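Serving trays: is a rim worth having, or just something else to wipe?

Posted in Kitchen & Dining

wattlebird_jo
Hello all, hoping for some opinions from people who carry more cups of tea than I do. My mum is moving in with us in September, and she likes her breakfast on a tray and always has. Our old one was a big timber thing from Pavetti that must be almost 20 years old, with a split down one side that catches on every tea towel in the house. I've been looking at replacements and I'm torn between a completely flat board and a proper tray with a lip. The Baseo one I like is 600 mm long, but I worry that's a lot of tray for one boiled egg!

tillostermann
Flat boards are lovely for cheese and hopeless for tea, in my opinion. I used one for a whole winter and wore most of it. Get the lip.
Till Ostermann

marmalade_hours
I'll disagree with Till a little, if he doesn't mind (he's used to it). A high rim is a nuisance when you're trying to slide a plate off to someone sitting down, and the crumbs get into the corners and stay there until Christmas. What you want is a low rim with rounded corners, so a cloth goes round in one sweep. Ours is a soft mint green, a big rectangle, and I was a bit doubtful about the colour when my sister gave it to me, but it's grown on me so much that I've started choosing napkins to go with it. The rim is only a low one and goes the whole way round, and the floor of it is flat and matte, so you don't get that awful glare off it when the morning sun comes in.
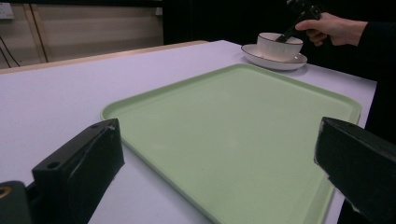

I keep it out on the big white table most of the time, because otherwise it lives behind the baking sheets and I can't be bothered digging for it. My husband says it takes up half the table – it doesn't, but I do move it when people come for dinner. As for size, I'd measure your mum's lap, or at least the arms of her favourite chair, before you go near anything 600 long. My neighbour bought a Stistar that was 420 and she manages a pot, a cup and toast on it without any trouble.

wattlebird_jo
Oh, I like that green very much. And I hadn't thought about the chair at all! I've just been in with the tape measure and the 600 would be sitting up on both arms like a bridge. Does the matte finish mark? Mum is a devil for beetroot.

marmalade_hours
Tea rings come off with warm water if you get to them the same day. I can't speak for beetroot, we're not a beetroot house.

tillostermann
Beetroot comes off nothing. Put a cloth down.
I'll give you the low rim, marmalade, but I'd still want handles. Rounded corners are pleasant to look at and no use to me at all going up the stairs with a full pot.

ongfan_lucy
Sorry to butt in, I've got 2 of the Ong trays, one with cut-out handles and one without, and I reach for the plain one every time. The handles make you carry it wide, with your elbows out, and our hallway is too narrow for that. Different if you've got stairs, I suppose. Also Jo, a square of that rubbery shelf liner under the cup is a wonderful thing and costs next to nothing.

wattlebird_jo
No stairs here, thank goodness, just one step down to the sunroom. I think I'm going for the smaller size with a low rim, and I'll see whether it comes in green. Mum has already asked if it could be yellow, so we'll be having that conversation over the weekend. Thanks everyone, I'll go and hunt for some shelf liner.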